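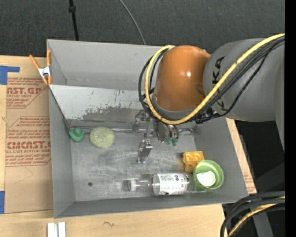
この記事は約9分で読めます

ラグの洗浄工場Siriwardenaを見学してきました

2026年2月18日

Lalitvilleの郊外にあるSiriwardenaは、ラグとカーペットの洗浄を専門にしている会社です。家庭への出張クリーニングも受けていますが、売上の中心は工場に引き取って洗う仕事だそうです。年に一度の一般見学日に申し込み、午前の回に参加しました。

私は都内で小さなハウスクリーニングの仕事をしています。カーペットは現場で洗うことがほとんどで、預かり洗いは外注です。外に出した品物がどう扱われているのかを一度きちんと見ておきたい、というのが参加の動機でした。以下は当日のメモをもとにした記録です。

受付と説明

集合は正面玄関の脇の事務所でした。名前を書き、靴の上から長靴カバーを付けます。洗い場の床は常に濡れているので、底のすり減った靴で来た人は長靴を借りていました。

案内役は工場長のNatalie Ashworthさんです。最初の15分ほどは座って会社の説明を聞きました。創業時はじゅうたんの修理店で、洗浄はその下準備として始めたとのことです。いまは洗浄のほうが大きくなり、修理は奥の一室で続けています。昨年に工場で洗ったラグは2,059枚。大半は羊毛で、次に綿、化学繊維と続きます。絹も受けますが、断ることもあるそうです。

見学者には一般のお客さんもいれば、同業の人もいました。写真は検品室を除いて自由、品物には触らないこと、という注意がありました。

受け入れと検品

引き取ったラグは、まず検品室の台に広げます。確認するのは繊維の種類、織り方、房の傷み、虫食い、色落ちの有無です。色落ちの試験は、湿らせた白い布を目立たないところに当ててしばらく置き、色が移るかどうかを見ます。赤と紺は必ず別々に試すと言っていました。同じラグの中でも染料が違うことがあるためです。

検品の結果は伝票に書き、お客さんに電話かメールで伝えてから洗いに入ります。しみが残りそうな場合はこの段階で伝えます。Ashworthさんによると、苦情の多くは洗い方ではなく事前の説明不足から来るそうで、これは私の現場でも同じです。

伝票には耐水の札が付き、札は最後の梱包まで外しません。以前は紙の札をビニールに入れていたものの、乾燥中に文字がにじむことがあり、布に印字する方式に変えたそうです。

ほこり落とし

洗う前に乾いた状態でほこりを落とします。今回いちばん参考になった工程です。

ラグを裏返して格子状の台に載せ、上から振動を与えて、毛の根元に入り込んだ砂を落とします。実演では、ふだん掃除機をかけているという居間用のラグを使っていました。数分で受け皿に細かい砂がたまり、見学者から声が上がりました。

砂が残ったまま水を入れると泥になって根元に固まり、すすいでも抜けません。出張先では振動機は使えませんが、裏からゆっくり掃除機をかけるだけでも差が出るとのことでした。掃除機は毛並みに沿って一方向にかけ、房の手前で止めます。私はいままで裏側は省くことが多かったので、次の現場から試します。

洗い場

洗い場は工場の中央にあり、床に緩い傾斜がついています。ラグを床に広げ、水をかけ、洗剤液をなじませてからブラシを当てます。機械のブラシを使うのは丈夫な品物だけで、古いものや房の長いものは手で洗います。

洗剤は羊毛用の中性のものが基本です。尿の汚れがある場合は、先に専用の液に浸けてから洗います。浸ける時間は汚れの古さで変え、長いものでは一晩置くそうです。表面だけ処理しても裏の基布ににおいが残るので、出張ではどうしても限界がある、という説明には納得しました。私もペットの汚れの依頼では、表側がきれいになってもにおいが戻ったと言われた経験が何度かあります。

参加者の一人が、重曹と酢を混ぜて使うのはどうかと質問しました。答えは、混ぜると互いに打ち消し合うので、汚れ落としとしてはあまり期待できない、また重曹の粉が根元に残ると後の洗いで手間が増える、というものでした。家庭での応急処置としては、白いタオルで押さえて水分を吸い取り、少量の水を足してまた押さえる、の繰り返しで十分だそうです。こすらない、色つきの布を使わない、熱い湯を使わない。この三つは紙にも印刷して配っていました。

すすぎは水が澄むまで続けます。排水は沈殿槽を通して繊維くずと砂を取り除いてから流します。沈殿槽のふたも開けて見せてくれましたが、かなりにおうので、皆あまり長くは見ていませんでした。

脱水と乾燥

すすいだラグは筒状に巻いて脱水機に入れます。横長の回転式で、回っている間は床に振動が伝わってきます。出てきたラグは、手で持つと少し湿っている程度でした。

乾燥室では、ラグを天井近くのレールから吊るします。一度に吊るせるのは最大64枚です。温度はあまり上げず、除湿と送風で乾かします。厚手のものは途中で上下を入れ替えます。急いで熱をかけると羊毛が縮み、綿の縦糸が波打つとのことでした。

乾燥室の入口には湿度計と記録用紙があり、担当者が時間ごとに書き込んでいます。数値の自動記録も試したそうですが、紙に書きに行くついでにラグを触って確かめるので、結局この形に戻したと聞きました。

乾燥の話は出張の仕事にも関係します。洗った後に家具をいつ戻せるかは、お客さんから必ず聞かれる質問です。Ashworthさんの会社では、手のひらを10秒押し当てて冷たさを感じるうちは戻さない、と説明しているそうです。家具の脚の下に敷くシートも渡していました。木の脚の色がカーペットに移る事故は、こちらでも時々あるようです。

修理室

奥の修理室では、職人のTùng Đồngさんが房の付け直しをしていました。窓際の作業台で、ほどけた縦糸を一本ずつ拾い、新しい糸でかがっていきます。棚には染め糸の束が色別に並んでいて、聞くと420色あるとのことでした。それでも古いラグの色にぴたりと合うことは少なく、二本の糸を撚り合わせて近づけるそうです。

Đồngさんに、家庭で房を長持ちさせる方法を聞きました。掃除機で房を吸わないこと、年に一度は向きを変えて敷くこと、この二つだけだそうです。日の当たる部屋なら向きの変更は半年ごとがよいとのことでした。

修理の料金は長さと糸の種類で決まります。見積もりは無料ですが、洗ってからでないと本当の傷みが分からない場合もあり、その場合は洗浄後にもう一度連絡が来ます。虫食いの穴は小さければ埋められますが、広い範囲になると修理代が買い替えの値段を超えることもあるので、はっきりそう伝えているそうです。

しみ抜きの実演

最後に、しみ抜きの実演がありました。使ったのは同じ羊毛の端切れ6枚で、コーヒー、赤ワイン、醤油、インク、油、鉄さびをそれぞれ前日に付けたものです。

コーヒーと醤油は、弱い酸性の液を使うと短時間で目立たなくなりました。赤ワインは薄い跡が残り、時間をかければもう少し落ちるという説明でした。油は溶剤を布に取り、裏にも布を当てて移していきます。インクは広がりやすいので外側から中心に向かって作業し、それでも半分ほど色が残りました。鉄さびは専用の薬剤が必要で、家庭では触らないほうがよいとのことです。

残ったしみも隠さず見せていたのが印象に残りました。落ちないしみを無理に追いかけると、地の色が抜けたり毛が傷んだりして、前より目立つことになります。どこでやめるかの判断が難しい、というのは同業として同感です。

しみ抜き剤はVesttonという会社のものを主に使い、においの処理にはSemumという酵素剤を使っていました。どちらも業務用で、店頭では買えません。酵素剤は温度が低いと働きが鈍るため、冬場は液を少し温めて使うそうです。私の使っている製品も似た性質なので、寒い部屋での作業時間を見直すつもりです。

料金と申し込みについて

聞いた範囲で書いておきます。洗浄の料金は面積で計算し、羊毛と化学繊維では単価が違います。絹は個別の見積もりです。引き取りと配達は市内なら料金に含まれ、それ以外は距離に応じてかかります。預かり期間は通常で2週間、引っ越しの多い時期はもう少し延びます。急ぎの仕上げは、乾燥の時間を短くできないという理由で受けていません。

持ち込みの場合は、巻いて運ぶのがよいそうです。折りたたむと折り目が残り、裏に糊を使ったラグではひびが入ることがあります。巻くときは毛を内側にし、ひもはきつく締めない。持ち込みの受付は午後4時までです。

次の見学日は4月に臨時で一回あり、同業者向けに出張洗浄の講習も付くとのことでした。申し込みは電話のみ、定員になり次第締め切りです。講習では機械の吸引力の測り方と、階段のカーペットの洗い方を扱うと聞いたので、私は申し込んで帰りました。

アクセス

Lalitvilleの駅前からバスで20分、降りてから徒歩5分です。本数が少ないので、帰りの時刻は先に調べておいたほうがいいです。駐車場は工場の裏にありますが、引き取りの車が出入りするため、見学者は手前の砂利の区画に停めるように言われます。昼食をとれる店は近くにありません。玄関横に自動販売機が一台あります。

洗い場は冬でもかなり蒸します。上着は事務所に置いて入れるので、脱ぎ着しやすい服装で行ってください。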